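The Priltberg cable swap is on again this Tuesday at the Muneck hall, and I've already started digging through my own drawers for it. Last time we got 266 cords and power strips back into use, which is a pretty good night for a town our size!
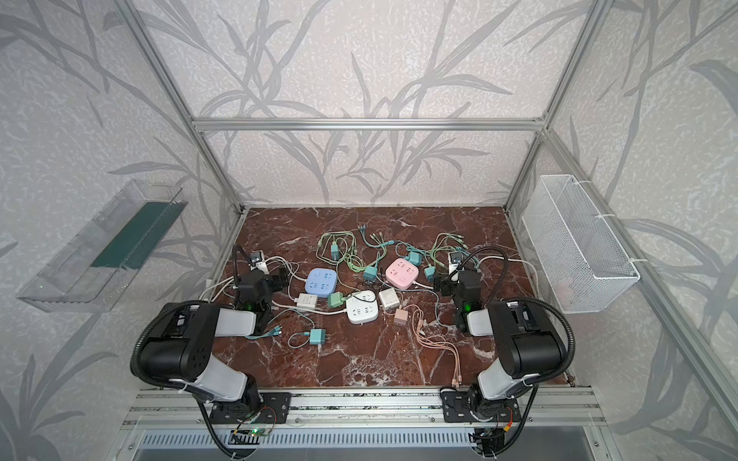 If you're bringing power strips, please untangle the cords first and pop a bit of tape on anything you know works. The Prekari repair crew will test the rest at the door - bring a coin or two for the tin if you can. Charging cables go in the tubs by colour (my idea, sorry) and anything beyond saving heads to the depot at Were.

Doors open at 6 pm. I'm after a long white extension cord, if you've got one going spare.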